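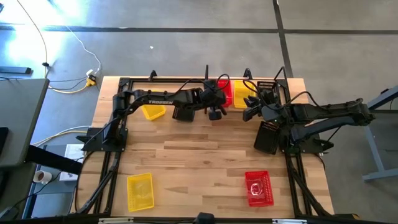
A red basket on the wooden tabletop

Drelura wants two June markets next year, and swears they will pay for themselves. I have my doubts. Willy Hermans quotes takings of around 3000 — before pitch fees, I notice. 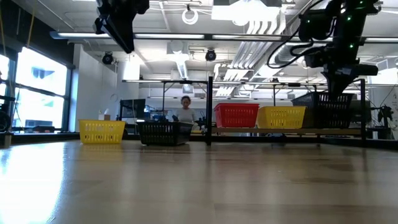 Plastic baskets, on the table and on the shelf

Grarska tried the same thing and dropped its second date. Ask to see the sums before you book a stall.

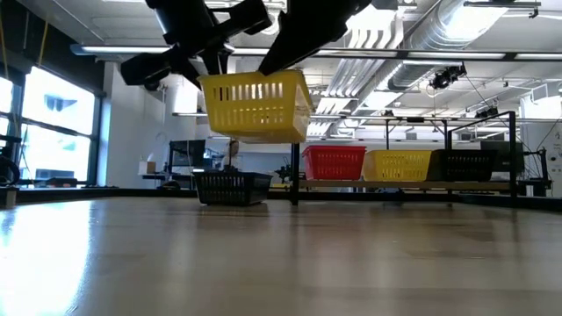
Words: Miklós Csizmadia | 2025-08-20

The new pitch fee is also "under review". It was under review last June, and then it went up.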